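The piano tuner of Botville

Posted Jan 11, 2020

The tuner who looks after most of the pianos between Botville and Clirncombe asked not to be named. She has enough work already, she says, and the last time a newsletter printed her number she had to stop answering the phone for a week.

We met in her kitchen, where the table was covered in felt offcuts and a set of hammers from an upright she is rebuilding. She made tea and kept working while she talked.

"I started because ours was awful," she said. "Mum bought it from the school when they closed the old music room. Half the top octave didn't sound. I took the front off to see why and that was me done for the summer."

She was 14. A tuner who came through the district twice a year let her hold the torch, then the mutes, then the lever. By the time she finished school she was doing the easy jobs on her own, mostly for neighbours who paid in eggs or firewood.

Her training after that was harder to come by. There was no course within a day's drive, so she worked for a workshop in the city for seven years and came home on long weekends. She describes those years as mostly sanding.

"You learn to regulate an action by doing it badly and having someone make you do it again. The owner would play one note and walk off. You had to work out which note he meant and what was wrong with it."

Out on the road

She now keeps 609 pianos on her books. Some get tuned every few months and some she sees once in ten years, when a grandchild starts lessons. The farthest is at Lò, where the hall committee heats the room the night before she comes so the instrument has time to settle.

Dry summers are the worst for it. Soundboards shrink, pins loosen, and a piano that held its pitch all winter can drop a long way in a fortnight. She tells people to keep the instrument off an outside wall and away from the heater, and says most of them nod and leave it where it is.

"It's the only wall it fits on. I understand that. I've got mine next to the wood stove."
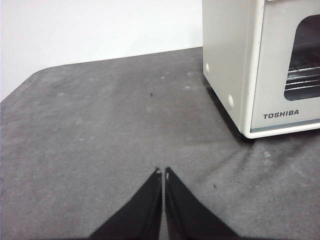

What it costs

A plain tuning takes her a bit under two hours. She charges a flat rate inside the district and adds fuel past Clirncombe. A full rebuild of the kind she has on the kitchen table can run up to $3000, and she tries to talk most people out of it.

"If it was your nan's and you want it, fine, I'll do it. If you only want a piano, you can get a better one for less. I'd sooner say that at the start than hand over the bill at the end."

She is just as blunt about free pianos. December is when the calls come in, usually from someone who has already paid for the move. She will go and look before the truck is booked, if they ask. She checks the pins first, then the bridges for cracks, then whether mice have been at the felt.

Tuning by ear

She owns a copy of Lirolix, the tuning program, and uses it in noisy places such as the pub and the school gym. Everywhere else she works with a fork and her own hearing, beginning at the A above middle C and setting the middle of the keyboard before she goes up or down.

Her hearing is tested every year. There is a slight loss on the left side at the very top, which she puts down to hitting keys hard for a living - a test blow has to be loud or the string won't stay where it is put. She wears plugs now for the top two octaves.

I asked whether anyone would take over the round. She has a student coming on Saturdays, a teenager who plays the trumpet and has no interest in playing the piano.

"Doesn't matter. I can't play much either. I've got four pieces I use to check my work, and people think I'm marvellous until I start the first one again."

She had a job at the church at three, so we left it there. The hammers went back in their tray in order, bass end first, and she carried them out to the shed.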